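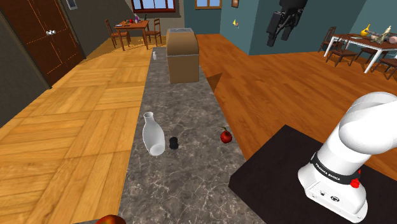
Open afternoon at Pluridau: the planner, the apple and the 813 kitchens

I went to the Pluridau open afternoon in June mainly because Dayana Gallegos, who runs their planning team, had promised a long look at Jometti, the software they sell for testing arm controllers before anyone buys an arm. The office is two floors above a tile shop in Strickland. No hardware to see, just a projector and very good coffee.

The demo task was a pick on a marble counter with an apple, a white bottle lying on its side and a tall box with a lid. The arm is a Franka model. Jometti drew the planned path as a list of joint targets on a second monitor, and Gallegos stopped it several times so we could read the collision checks. I liked that part. Most vendors hide them.

My trouble started with perception. In the default setup the planner is handed the exact pose of every object by the simulator, so the view from above the gripper is for the human in the chair.

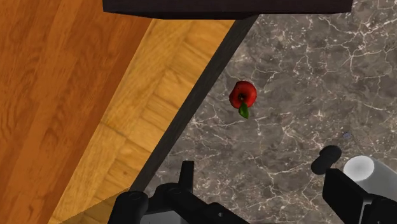 Switch the true poses off and the planner has to work from rendered images, and here the talk got thinner. Gallegos said the apple was "nearly solved." I'd expect so: a shiny red fruit on dark gray stone is about as kind as a target gets. I asked for the same numbers on a pale bottle and was told they were being rerun.

Heriberto Lozano covered the controller side. His team runs each change through 500 seeded trials overnight and blocks the merge if the success rate drops, a sensible habit. But the friction values come from a table they bought from Ginwood, and he couldn't say how they were measured. A bottle on its side can roll, and I'd want to know that number before trusting any grasp score — theirs or mine.
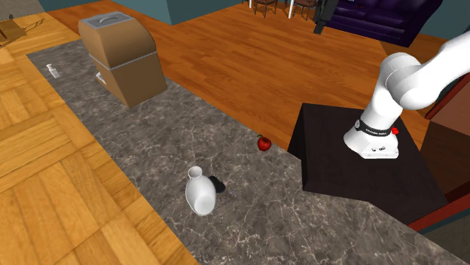

Can you load your own controller into Jometti?
Through a Python interface, as long as it sends joint commands at 100 Hz. Lozano said faster loops are planned and gave no month.

The 813 kitchens in the title are generated layouts, by the way, and only 366 of them have been checked by hand. I've asked for a trial license and the bottle results.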